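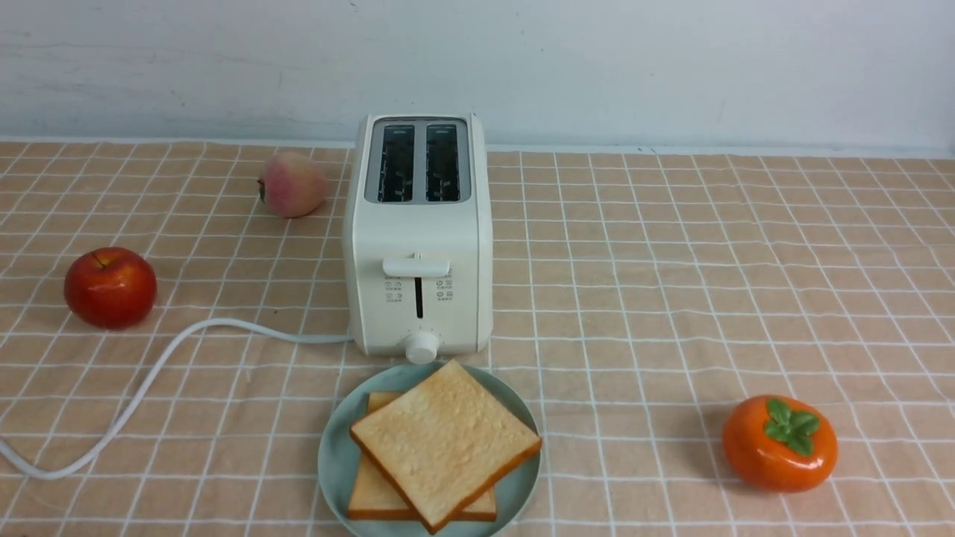

Thursday, November 14, 2019

Quick one tonight, have to be up at five.

So the hearing clinic in Kedier finally got its new audiometer. Two of them in fact, plus a sound booth that doesn't hum. If you've been reading since September you know I've been moaning about the old booth forever. Well. Gone. They wheeled it out the back and I did not shed a tear.

The money came from the Broltent fund and from the Gündoğdu bakery raffle, which sold 370 tickets (I bought 2, won nothing, fine). There was a small handover thing in the waiting room. Speeches. A ribbon. Somebody's kid ran through the ribbon before it got cut — best part of the evening by far.

Got to sit in the new booth afterward. So quiet you hear your own neck. The audiologist ran me through the tones and my left ear is worse than last year, not by a lot, but worse. High stuff mostly. Birds, the microwave beep, my sister on the phone. She printed the chart and I stuck it on the fridge next to the old one. Not sure why. Kind of like comparing them. 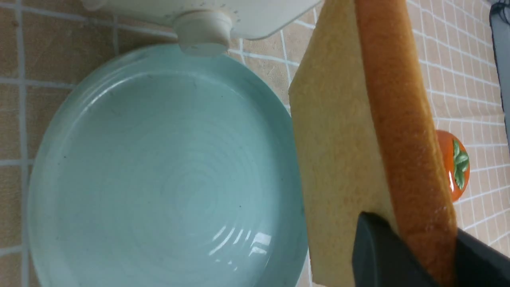
Do you need a referral to get tested there now?

Only if you want the insurance to pay, otherwise you just call the desk and they give you a slot.

Wait is over 100 people long at the moment so call early. I got in becuase I was already on the list from spring. Afternoons seem to go faster than mornings, no idea if thats official.

Parking is still awful. Use the Reltari lot across the street and walk, it's two minutes. The side door is locked after four so go around front.

Oh and they want old hearing aids, working or not, there's a box by the desk. Take the batteries out first. I have a pair in a drawer somewhere, will bring them when I go back for the fitting.

More on the fitting when I've had it. Bed.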